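Workshop notebook, April, written up after tea

Second go at the parenting plan workshop for the Lirkier office, and I want to get this down while it is still fresh, because last time I left it a fortnight and could hardly read my own scribbles.

We started with the blank plan, the long one, which still runs to 31 questions. I do love that form (I had a hand in it, so I would) but it is a lot to put in front of two people who have only just started talking to each other again. We tried it as two sittings with a proper break in the middle, and it felt kinder. School runs, bedtimes and phone calls in the first half, then holidays and money in the second. Whoever runs it next, please keep the tissues on the table and not on the windowsill, where you have to get up in front of everyone to fetch one!

The practice family this time was the Wultum set: parents living 4 miles apart, two children, one grandmother who does most of the collecting from school. Grandparents really do need their own page. At the moment they get a single line under "other adults", and we spent a good while trying to squeeze a whole person into it. I have drafted a page and put it in the Sikora folder, so have a look and scribble on it as much as you like.

Wording to change before the next session. "Contact" still turns up in the older handouts and it makes people bristle, so let's say "time with" all the way through. "Handover" I am less sure about. It sounds like a parcel, but everyone knows what it means, and "changeover" was no better when I tried it aloud. Leaving it be for now.

The Prornudeo calendar printed nicely, with the two homes in different shades, but the Christmas fortnight falls across a page break and you lose sight of who has Boxing Day, which is just the sort of thing people fall out over. I shall ask for it to be moved. I also need to check that the note about plans not being court orders is on the front and not tucked away at the back. We say it out loud every time, but people go home and read the paper, bless them, and it is the paper they remember.

Photocopying: 100 of the short leaflet, none of the long one until the grandparents' page is settled.

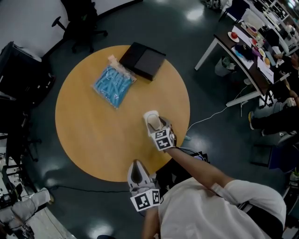
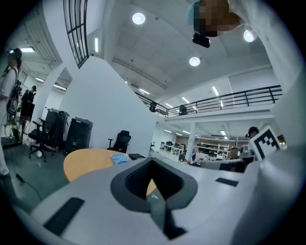 Notebook 2, page 31

Carried over to the next page: the half-term question. If the two schools have different weeks off, which one does the plan follow? Our form doesn't ask, and it ought to. My feeling is that each child's own school decides it, with a line underneath for anything the parents would like to do differently. Will try it on the Wultum family first and see how we get on.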